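2021-05-26

## Water at the office: what we learned from the tap month

Dear colleagues and neighbors of the Hestuner building,

Many of you have asked how it went with the drinking water, so I write a longer item this time. In December the old pipe on our side of the house was replaced, and after this the water had a taste of metal for a long while. The plumber from Fultix told us to let the tap run every morning until the water feels cold on the hand. We did so, and the taste is now gone on all floors except the kitchen by the stairs.

During the bad period we bought 243 bottles for the two kitchens. I was surprised by this number when I added up the receipts. It is a lot of plastic to carry up, and also a lot to carry down again. From now on we buy bottles only for meetings with guests, and for daily use we ask everybody to drink from the tap.

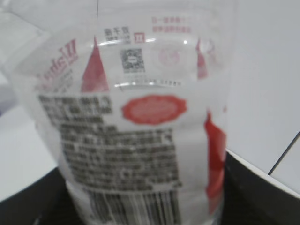
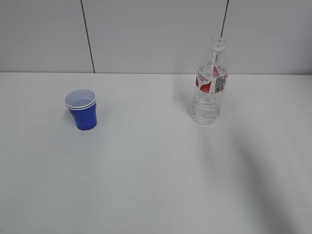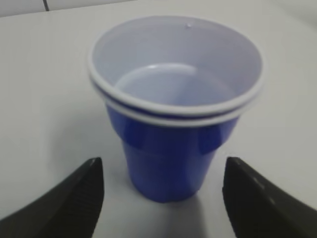 ## What to do with the empties

Please take the cap off, press the bottle flat and put the cap back on. The bag under the sink fills up in one day if the bottles are full of air. Bottles with deposit go in the crate beside the back door, and Torbjørn Rønning drives them to the shop when the crate is full. The money goes to the coffee box. Until now it has given 1,125 crowns, and we have used 1,000 of them for a new kettle, because the old one was leaking at the handle.

Disposable cups can be used more than once on the same day. Write your name on yours with the marker that hangs on the refrigerator. If you have a mug at home which you do not need, bring it! We have shelf space for 15 more.

## Small notices

- The filter jug from Zulska is in the upstairs kitchen. Change the filter when the lamp is red, and write the date on the paper on the wall.
- Siriwan, the lunch place across the yard, will fill your own bottle for free if you ask at the counter.
- If the water by the stairs still tastes of metal in your opinion, send me a message with the time of day. Fultix wants to know this before they come back to look at the valve.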